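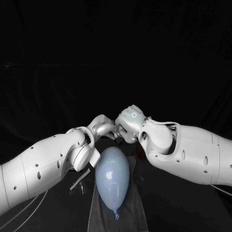
By Plarnside Reader Support | 13/03/2023 | Status: Open, pending vendor

Subject: Fan comments missing from celebrity news pages

Readers have reported that comments posted under the Dando Awards red carpet story do not appear after they are submitted. The page shows a count of 3000 comments but loads only the first 50. Replies to those comments are not affected.

Steps taken: The page cache was cleared and the story was published again. The count did not change. The Wotell comment tool was then turned off and on for this story, and 900 comments returned for a short time before the list went back to 50. The same fault was found on the Mikkelsen Hall concert review – both pages use the older gallery layout.

The matter has been passed to Wotell under priority 2. Readers are asked not to post the same comment again, as repeat posts are held by the spam filter.
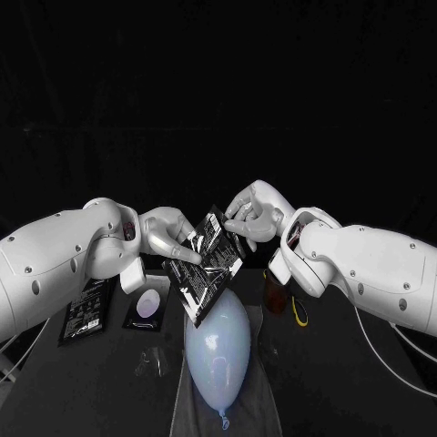
Will comments that are not showing now be lost?
All comments received remain stored and will be shown in their original order once the fault is corrected. The older gallery layout will be retired in April.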